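Home Catalogue Authors Trade News Contact

Reading time: 3 minutes

SEMPLE TO PUBLISH OPENING VOLUME OF DOUGAL MUNRO'S "THE SALT REGISTER" IN SEPTEMBER

Semple, the independent publisher of fiction for readers aged nine to thirteen, has acquired world English rights in a fantasy sequence by Dougal Munro. The agreement covers 4 titles. The first, The Salt Register, will be published in September in paperback and ebook, with an audio edition to follow.

The Salt Register is set in Garnano, a harbour city built on the floor of a drained sea. Water is held back by a ring of sluices, and each sluice is entered by number in a ledger kept by the Harbour Office. The ledger has 1226 entries. When Isbel, a junior copyist, is told to prepare a clean copy, she finds one entry written in a hand that matches her own. The sluice it refers to does not appear on any map of the city.

Her search takes her out along the old seabed to Dodomora, a settlement of salt cutters whose people have no written language and who keep their records in knotted cord. Much of the plot turns on the differences between the two systems. An entry in the ledger can be altered without trace, whereas a cord has to be cut and retied, and the join shows. Isbel must learn to read the cords before the spring tide reaches the outer ring.

The book runs to 300 pages and is divided into short chapters, each headed with an extract from the ledger. The extracts can be skipped without loss of plot. Read in order, they give the dates and depths needed to work out the position of the missing sluice before Isbel does. A line map of Garnano is printed at the front, and a plain key to the cord notation at the back.

Dougal Munro worked as a hydrographic draughtsman before turning to fiction. The Salt Register is his first novel for children.

"I wanted the magic to behave like a public utility," said Munro. "It has rules, it needs maintenance, and somebody has to write down what was done and when. The first draft was largely tide tables. My editor asked for fewer of those, and she was right — there are now two, and both matter to the story."

The manuscript was edited in house over four rounds. Changes between the second and third included the removal of a narrator and the transfer of the opening chapter from Dodomora to the Harbour Office. Spellings of place names have been fixed across the sequence, and a style sheet is available to translators on request.
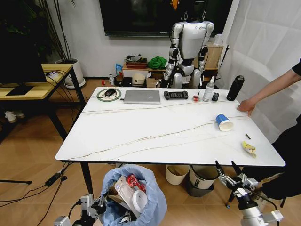
The audio edition will be produced by Jaltero as a single-voice, unabridged recording. Chapter headings will be read in full, and the map and cord key will be supplied as a separate printable document. Running time will be confirmed once the recording has been edited.

The second volume is in draft and continues directly from the first. It moves the action to the outer ring and is told in part by a Dodomoran cord-keeper. Titles and publication months for the remaining volumes will be announced separately. Each book will carry a short summary of earlier events — placed at the back, so that new readers do not meet it by accident.

Proof copies will be sent to booksellers, school librarians and reviewers ahead of publication. Requests should give a postal address and state whether a print or digital proof is preferred. Digital proofs do not include the final map. Extracts may be quoted in reviews after checking against the finished text.

Translation and dramatic rights enquiries should be addressed to the rights department at Semple. Interview requests for Dougal Munro should be sent to the publicity department.

ENDS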